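Measuring a slow well, part 2: the recovery test

October

The first post on the well ended with the pressure tank replaced and the short cycling gone. The original complaint was a different one. After two loads of laundry and a shower, the kitchen faucet dropped to a trickle and stayed that way until evening. A new tank doesn't fix that. The pump was running and there was very little above it to move.

Some background for anyone who arrived from a search. The house is outside Tallbridge, on a drilled well with six-inch casing. The driller's log came with the closing papers and gives a depth of 135 feet, with the yield column left blank. The county copy is blank in the same place. The pump is a half-horsepower submersible from Zastus, set 12 feet off the bottom according to the tag wired to the well cap. I have no reason to doubt the tag and no way to check it without pulling the pump.

Two numbers matter in a well like this. One is how much water stands in the casing when nobody is using any. The other is how fast it comes back after you take it out. Six-inch casing holds just under a gallon and a half per foot, so a tall column can hide a poor recovery rate for years. A couple who both work in town may never draw it down. Put a garden hose on it in a dry month and they find out.

I measured the water level with an electric tape, a flat two-conductor cable on a reel with a probe at the end. The probe closes a circuit when it touches water and the reel buzzes. Mine is a used Gashi with markings every hundredth of a foot. It took three tries to get it past the torque arrestor, and on the second I got a false buzz from condensation on the casing wall. Lower slowly, raise a foot, lower again. If the two readings agree, write it down. The probe was wiped down with dilute bleach before each trip into the casing, and the cap went back on between readings. A well is an easy thing to contaminate.

The procedure:

Friday evening, all water use off at 9 p.m. Softener set to bypass so it wouldn't regenerate overnight.
Static level at 6 a.m.: 41.20 feet below the top of casing.
Hose bib opened fully, discharging downhill and well away from the wellhead.
Meter reading at start and at stop, level every five minutes in between.
Pump switched off at the breaker once the level got down to 110 feet. I wanted to keep water over the intake.
Level every ten minutes during recovery, then every half hour.

The meter is a plain brass one I put in after the tank last spring. It reads in tenths of a gallon. I don't trust the tenths.

Drawdown was quick for the first 20 feet and then steadied, which suggests some water enters above the pump and starts to contribute as the level falls past it. I have one curve and would not defend that reading of it very hard. Recovery was the useful part. Through the middle stretch it came to 0.6 gallons per minute, and it slowed as the level approached static. By suppertime the well was within a foot of where it started.

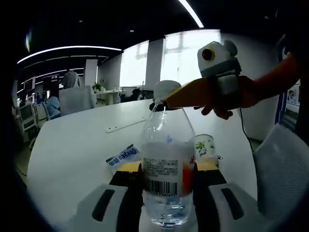 Is 0.6 gallons per minute enough for a house? It depends on storage, because a well at that rate makes 864 gallons in a day if it is drawn evenly, which is plenty for four people, but a single shower can use water at three times the rate it comes in.

So the total supply is fine and the timing is bad. There are three usual remedies. Hydrofracturing is priced by the job with no promise of a result. Drilling deeper costs more and carries the same lack of promise. A storage tank with a second pump costs less than either, takes up space in the basement, and adds a float switch and a booster to the list of things that can fail.

I asked for a quote on the tank. Utia, the outfit that serviced the old pressure switch, came back at $2,320 installed, including the booster and a dry-run cutoff for the well pump. The cutoff matters more than the tank does. A submersible depends on the water around it for cooling, and running one dry is an expensive way to learn the yield.

For now I have done the cheap things. There is a throttling valve on the pump discharge, closed down until the flow is slow enough that the level holds through a normal morning. Laundry is spread over the week. The softener regenerates at 2 a.m. -- previously it was set for 7, on top of everyone's showers, which was probably half of the original complaint.

Part 3 will be the tank, if I go ahead with it. I want a second recovery curve first, taken in spring when the water table is up. The raw readings are in a spreadsheet and I can send it to anyone who wants to check the arithmetic. Column F is in feet below casing top, and the casing sticks up 1.4 feet above grade, so subtract that before comparing with the driller's log.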